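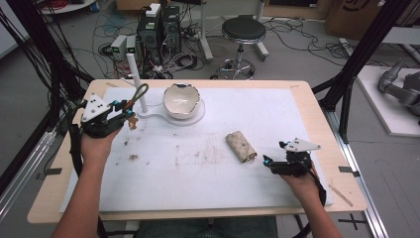
Forum Haushalt & Selbermachen > Glas, Keramik, Porzellan
Thema: Schale am Rand ausgebrochen, welcher Kleber hält wirklich?

brotkasten
Erstellt am 22. Februar 2021

Hallo zusammen,
mir ist eine Schale aus der Riltarano-Serie vom Abtropfgitter gerutscht. Der Boden ist ganz, aber vom Rand sind mehrere Stücke weg. Die größeren habe ich aufgehoben, der Rest waren Krümel und ist im Staubsauger gelandet. Die Serie gibt es nicht mehr, nachkaufen geht also höchstens gebraucht. Bei Kleinanzeigen wollte jemand 77 Euro für eine einzelne Schale, das ist mir zu viel.
Ich habe noch Sekundenkleber da, würde aber auch was Vernünftiges kaufen. Benutzt wird sie für Salat und Obst, gespült wird in der Maschine. Was nehmt ihr?

Tonscherbe_Nord
Sekundenkleber würde ich lassen. Der zieht an, bevor das Teil richtig sitzt, und wenn das erste Stück einen halben Millimeter schief steht, passt das letzte nicht mehr rein. Ich nehme Zweikomponenten-Epoxid mit langer Topfzeit. Das von Gruder lässt sich bei mir lange genug korrigieren. 2 Gramm reichen für so eine Schale, man mischt fast immer zu viel an.
Spülmaschine kannst du danach vergessen, egal was auf der Packung steht.

kellerwerk
Sehe ich anders. Für einen glatten, frischen Bruch ist Sekundenkleber völlig in Ordnung, solange man erst trocken probiert. Ich habe hier eine Teekanne, deren Henkel seit Jahren damit hält. Epoxid macht dicke Fugen und wird mit der Zeit gelb. Auf weißem Porzellan sieht man das sofort.

Tonscherbe_Nord
Dicke Fugen bekommt man, wenn man dick aufträgt. Und ein Henkel hat eine Bruchfläche, das ist was anderes als ein Rand mit mehreren Stücken, die sich gegenseitig halten müssen.

brotkasten
Danke euch beiden. Mit der Spülmaschine kann ich leben. Wie haltet ihr die Stücke denn fest, bis das hart ist? Ich habe es heute trocken probiert und mir ist jedes zweite Teil wieder rausgefallen.
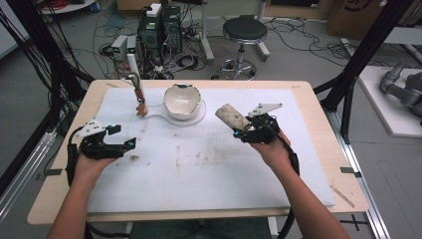
lehmundglas
Beim Festhalten kommt es mehr auf den Aufbau an als auf den Kleber. Stell die Schale so hin, dass das Stück, das du gerade klebst, von seinem eigenen Gewicht in die Lücke gedrückt wird. Bei einem ausgebrochenen Rand heißt das meistens schräg, in einer Schüssel mit Sand oder Reis. Dann Malerkrepp quer über die Fuge, innen und außen, stramm gezogen. Als Arbeitsfläche auf keinen Fall die nackte Tischplatte nehmen. Weiße Schale mit gezacktem Bruchrand auf großer weißer Schaumstoffunterlage, wie auf dem Foto, so mache ich es auch: Es rutscht nichts weg, und wenn ein Stück fällt, fällt es weich. Bei dunkelbraunem Steinzeug würde ich auch eine helle Unterlage nehmen, darauf findet man die Splitter wieder.
Und nicht alles an einem Tag kleben. Ein Stück, warten, nächstes Stück.

kellerwerk
Ein Stück pro Tag bei Epoxid, da sitzt man ja die ganze Woche dran. Ich klebe in einem Durchgang, sonst sammeln sich die kleinen Fehler.

lehmundglas
Sie sammeln sich in beiden Fällen. Wenn ich warte, kann ich zwischendurch die Klebereste mit dem Skalpell abnehmen, und das nächste Stück sitzt sauber. Kann aber jeder halten, wie er will.

Fensterbank7
Darf ich was Grundsätzliches fragen: Ist das hinterher überhaupt noch für Lebensmittel geeignet? Ich dachte immer, Geklebtes kommt nur noch ins Regal.

Tonscherbe_Nord
Kommt auf den Kleber an. Im Datenblatt nachsehen, ob eine Freigabe drinsteht, und zwar für den ausgehärteten Zustand. Wenn nichts dasteht, gehe ich davon aus, dass es keine gibt. Für Äpfel und Orangen mit Schale wäre es mir egal. Salat mit Essig würde ich in einer geklebten Schale nicht anmachen.

brotkasten
Dann wird es eben die Obstschale, Salat kommt in was anderes.
Es fehlen ja auch die Krümel vom Rand. Wenn ich die großen Stücke drin habe, bleiben Lücken. Spachteln? Oder so eine Goldreparatur, wie man sie überall sieht?

goldnaht_ma
Ich mache seit ein paar Jahren Kintsugi, zuerst mit den Sets von Galindo, inzwischen mit echtem Urushi. Bitte unterscheiden: In den Sets ist fast immer Epoxid mit Goldpulver drin. Das sieht ordentlich aus, ist aber eben ein eingefärbter Kleber. Für Fehlstellen mischt man den Kleber mit einem Füllstoff zu einer Paste, baut die Lücke etwas höher auf als nötig und schleift nach dem Aushärten nass herunter. Erst danach kommt Farbe oder Gold drauf.

Beim Schleifen machen die meisten zu viel Druck. Ich nehme nasses Papier um einen Korken gewickelt und fahre immer von der Glasur weg. Die Glasur daneben klebe ich ab, sonst hat man matte Stellen, die man nie mehr wegbekommt.

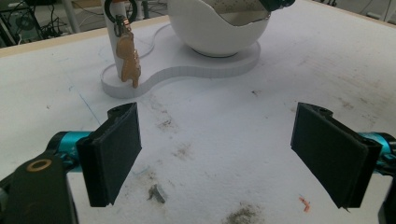
Nach dem Schleifen mit Alkohol abwischen und die Kante mit dem Fingernagel prüfen. Solange der Nagel irgendwo hängen bleibt, ist man noch nicht fertig. Wer gleich vergoldet, sieht hinterher jede Stufe doppelt so deutlich.
Mit Urushi dauert das Ganze deutlich länger, der Lack braucht Feuchtigkeit zum Aushärten. Meine letzte Schale stand 23 Tage im Karton mit dem feuchten Tuch. Außerdem ist roher Urushi stark hautreizend, also Handschuhe. Für den Anfang würde ich es nicht empfehlen.

kellerwerk
Gold auf einer Alltagsschale finde ich übertrieben. Weißer Porzellanspachtel, schleifen, Kaltglasur drüber, fertig. Sieht aus einem Meter Entfernung keiner.

goldnaht_ma
Bei reinweißer Glasur trifft man den Ton aber fast nie. Nach einem Sommer am Fenster ist der Spachtel cremefarben und die Schale nicht. Eine Fuge, die man sehen soll, hat das Problem nicht. Ist Geschmackssache.

Fensterbank7
Gibt es das nicht auch als Dienstleistung? Meine Mutter hat mal eine Terrine weggegeben.

lehmundglas
Gibt es, lohnt sich bei Gebrauchsgeschirr selten. Ich hatte bei Stornari einen Kostenvoranschlag für eine Bodenvase eingeholt, 359 Euro. Die Arbeit ist das sicher wert, die Vase war es nicht. Ich habe sie dann selbst geklebt, sie steht mit der Naht zur Wand.

brotkasten
Okay, ich fasse für mich zusammen: Epoxid von Gruder, Sandbett, Krepp, ein Stück nach dem anderen. Die Lücken fülle ich mit der Paste. Ob Gold oder weiß, entscheide ich, wenn es geschliffen ist. Welche Körnung zum Anfang?

goldnaht_ma
400 nass, dann 800, dann 1500. Gröber nur, wenn du wirklich viel zu hoch aufgetragen hast.

Tonscherbe_Nord
Und die Bruchkanten vorher entfetten, mit Aceton oder Spiritus. Danach nicht mehr mit den Fingern drauf. Die Reihenfolge der Stücke am besten mit Bleistift auf das Krepp schreiben.

brotkasten
Mache ich. Kleber ist bestellt, ich melde mich im Mai, vorher komme ich neben dem Umzug sowieso nicht dazu.

kellerwerk
Dann pack die Scherben für den Umzug einzeln in Küchenpapier. Wenn die im Karton aneinanderreiben, platzen die Kanten ab und nichts passt mehr.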